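Ottar Lindholm
Friday night project thread! I have an old office tower on the bench and I'm bringing it back as a file server for the workshop. Follow along if you like the inside of computers as much as I do.

Ottar Lindholm
It came out of a clear-out at Woltedstead, where they were getting rid of a whole shelf of these. I paid 6 bucks for it and carried it home on the bus, grinning like a kid.

Ottar Lindholm
I love this generation of office machine. You lay it on its side, the panel comes off, and everything is right there looking up at you. The people who laid these out clearly thought about whoever was going to fix them later.

Ottar Lindholm
First job was getting the loose stuff out so I could clean properly. Memory, the card, the hard drive, all of it. I used to pile parts on a towel (don't do this, I sat on a stick of RAM once) and now everything gets its own spot in a holder next to the case.

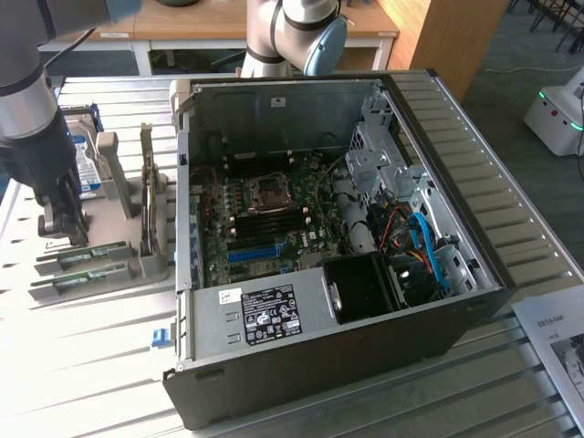 Tudor Furtună
Those old power supplies can be the weak point. I'd test it on its own before any of the good parts go back in. Are you keeping the original drive too?

Ottar Lindholm
Great call on the power supply, it's getting tested tomorrow morning before anything else happens. The drive is going to be a scratch disk only. I'm putting an 80 GB one in for the system and a bigger pair for storage.

Ottar Lindholm
Can we talk about the empty CPU socket for a second? The little metal bracket and lever might be my favorite part of the whole machine. Lever up, chip in, lever down, and there's that crunch that scares you every single time, even when you've done it right!

Ottar Lindholm
Same goes for RAM. Four slots on this board and two sticks to go in them, so I'll be checking the manual for which pair to use. I guessed on my last build and spent an entire evening blaming the monitor.

Ottar Lindholm
Cleaning notes for anyone doing this at home: soft brush first, then short puffs of air. Hold the fan blades still with a finger while you blow on them. Stay out of the CPU socket with the brush, please, I beg you, those pins bend if you look at them funny.

Ottar Lindholm
And the cables! Somebody picked a really cheerful blue for the SATA one and I'm keeping it. I do want to route everything neatly along the drive cage this time, so I've got a bag of Bromier reusable ties ready. Cut ties are fine until you need to swap one drive and have to snip the lot.

Ottar Lindholm
The plan from here: test the power supply, fresh thermal paste, processor in, memory in, and boot it with nothing else attached. If it gets to the setup screen I'll add the drives one at a time. The card goes back last.

Ottar Lindholm
When it's up it gets every scan and drawing I've made since I started the workshop. I checked and there are 1063 files spread over three laptops and a drawer full of USB sticks. I can't wait to have them in one place.

Ottar Lindholm
Off to hunt for the thermal paste, which I know I bought in April. More tomorrow once the power supply has had its turn!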